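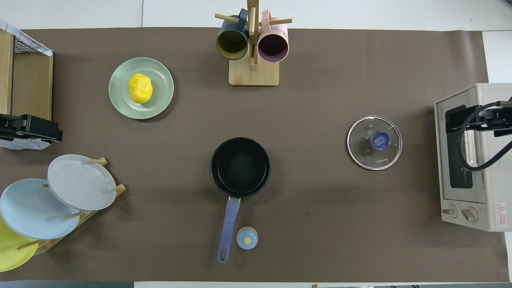
Figure 4-1. Green plate on a brown mat.

Section 4. Preparing Household Income Data for Regional Comparison

This section describes how to load household survey records into Trindden, adjust incomes for household size and prices, and produce a table of regional income differences. It is intended for analysts in regional statistical units who have completed the installation steps in Section 2 and who hold a valid data access agreement.

4.1 Before you begin

Confirm that the following items are available:

Survey records in the Furkden exchange format, one row per household
The region code list for the survey year
The regional price index, with the national level set to 100
The survey weights supplied with the records

CAUTION: Do not work on the original survey file. Make a copy in the project folder and set the original to read-only.

4.2 Loading the records

1. Open the Project menu and select New Comparison.
2. Enter a project name. Names may contain letters, digits and hyphens only.
3. Select Load Records and choose the copied survey file.
4. In the Field Match window, assign the income, household size, region and weight fields. Fields marked with a red border are required.
5. Select Check. The program lists any households with a missing region code or a weight of zero.
6. Correct or exclude the listed households, then select Check again.
7. Select Accept.

NOTE: Negative incomes are permitted. They occur most often among farm and self-employed households in which costs for the year were higher than receipts. The program keeps these records unless the user removes them. Any removal must be stated in the published table.

4.3 Adjusting for household size

1. Open the Adjustment tab.
2. Under Scale, select one of the available equivalence scales. The default is the square root scale, which divides household income by the square root of the number of members.
3. Under Unit, select Person or Household. Select Person if the results will be used to describe the living standards of individuals.
4. Select Apply.

If the unit is set to Person, each household weight is multiplied by the number of members. The weighted population shown at the foot of the tab should then be close to the published population of the country. A large difference usually means that the weights had already been multiplied before delivery.

CAUTION: The scale must be the same for every year in a comparison. The program does not stop the user from mixing scales, and the resulting changes in inequality will have no meaning.

4.4 Adjusting for prices

1. Open the Prices tab and load the regional price index.
2. Check that every region in the survey file has an index value. Regions without a value are shown in gray.
3. For comparisons over time, load the national consumer price series and select the base year.
4. Select Apply.

A region with an index of 138 is treated as more expensive than the national level, and incomes in that region are reduced accordingly. Where no regional index exists, leave the regional field empty and record this in the project notes. Do not borrow an index from a neighboring region.

4.5 Producing the comparison table

1. Open the Results tab and select Regional Table.
2. Select the measures required. Mean income, median income, the Gini coefficient and the Theil index are available.
3. To separate inequality between regions from inequality within regions, select Theil and then Decompose.
4. Set the minimum sample size per region. Results below this size are suppressed.
5. Select Run.

Processing time depends on the number of records and on whether standard errors have been requested. In the Denstead practice file, the smallest region contains 724 households and should appear in the table with no suppression mark. If it does not, return to 4.2 and review the excluded records.

NOTE: The Gini coefficient can exceed one when a region contains many negative incomes. The Theil index cannot be calculated for zero or negative incomes. Those households are left out of the Theil calculation, and the number left out is printed under the table.

4.6 Saving and exporting

1. Select Save Project. The adjustment settings are stored with the table.
2. Select Export and choose a spreadsheet or plain text format.
3. Attach the settings report to any table that leaves the unit.

Exported tables are subject to the disclosure rules in Section 7. Settings reports created in an earlier version can be opened but not edited — save them under a new name first.

Questions on this section should be directed to Zuzana Slanina, Methods Support, Paulík. Section last revised December 16, 2022.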